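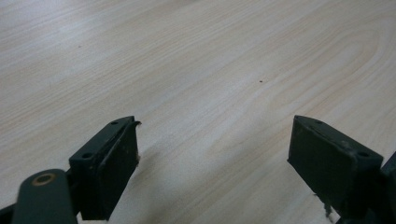

The model that changed the plans for Skastum Yard

When the planning application for Skastum Yard in Tredness went in for the first time, it came with 292 pages of supporting documents. There were shadow studies, a transport statement, a heritage report and a set of computer-generated views showing people with prams walking past clean brick walls under a blue sky. It was refused.

The second application was approved the following spring. The buildings had moved, the tallest had lost a floor, and the drawings had been joined by a model on a square base that spent most of a winter on the ground floor of Tredness library.

Models had gone out of favour at Sönmez, the practice that designed the scheme. Like most architects of its size, it gave up its workshop some years ago, when rendering software became cheap enough to run on an ordinary office computer. The band saw was sold and the room became a meeting room. Rough card models were still made at the start of a job, but they went in the bin once the design was settled.

After the refusal the project team went back through the written objections. Many people were worried about height, which the team had expected. What surprised them was how many different buildings the objectors seemed to be describing. Some thought the block nearest the harbour would be ten storeys when it was six. Others believed the public path through the site was going to be closed, although it was shown as open on every plan. One letter complained that a row of cottages was to be demolished, and the cottages were in fact outside the boundary.

The practice approached Garolitz, a model-making workshop with a staff of five in a former dairy on the edge of town. Garolitz had mostly been making museum pieces, along with sets of small parts for engineering firms. It hadn't built a planning model for a while, and its first quote was for something much smaller than the one that ended up in the library.

The original idea was to show the site and the streets touching it. The workshop argued for going further out, to take in the church, the harbour wall and the lower part of the hill behind the station. Its view was that people look for their own house first, and if they can't find it they lose interest quickly. The base was made bigger and the scale was fixed at 1:500, which is small enough to fit a fair piece of town on a table and large enough to show a dormer window.

In the end the model had 696 existing buildings on it. All of them were cut in lime wood, sanded and left without paint. The proposed buildings were made in a darker timber so they could be told apart without a key. The ground was built up in thin layers following the contours, and that was the part that took longest. Tredness is steeper than it looks on a map, and the survey information for the back lanes was out of date, so two of the model makers walked them with a measuring staff and a notebook.

Trees caused more argument than anything else. In the computer views they had been full and green and stood in front of most of the walls. On the model there were 234 of them, each a short brass pin with a small turned wooden ball, placed where a tree stood or was due to be planted, and sized for what it would be after five years. The landscape designers thought they looked mean. They stayed as they were.

The new blocks were not glued down. They sat on pegs, so that each one could be lifted out and swapped for a taller or shorter version. This had been meant for use in the office, but the library sessions were run the same way, and visitors were allowed to move the pieces. Two architects stood by on Saturday mornings with a tray of alternatives.

It was in those sessions that the harbour block came down by a floor. Taking off one storey made little difference from the front. From the lane behind, with your chin level with the edge of the table, it brought back the view of the church tower. The architects had checked that view on screen, but from a point higher up the lane, where the tower had never been in doubt.

The path changed too. Several people traced it with a finger and stopped at the same corner, where it turned sharply between two buildings. They said they wouldn't use it after dark. The corner was opened out and one of the ground-floor flats became a workshop unit with a window facing the bend.

By the end of the winter 975 people had signed the visitors' book, which does not include the school groups. Fewer objections came in the second time round, and the ones that did were more precise. A few were harder to answer than anything in the first batch, particularly on parking and deliveries, where the model made it plain how little room there was for a lorry to turn. A condition about delivery hours was added to the permission as a result.

None of this was cheap. Sönmez won't give the cost of the model, but says it was more than the entire set of computer images and took eleven weeks to make. For a house extension or a small infill site the practice still wouldn't suggest one. It has, however, bought a second-hand laser cutter and turned half of the meeting room back into a workshop, mainly for study models in card and foam.

The computer images have changed as well. The second set was drawn from eye level at places people had pointed to on the model, including the lane, the bus stop and the bench outside the chip shop. Two were done on a grey day. The bins are in.

Building work at Skastum Yard is due to start in September with the drainage. The model has gone back to Garolitz for repairs, as a number of the trees have been bent and somebody has walked off with the bandstand. A new one is being turned, and when it is fitted the whole thing will return to the library, where the staff have kept the space clear beside the local history shelves.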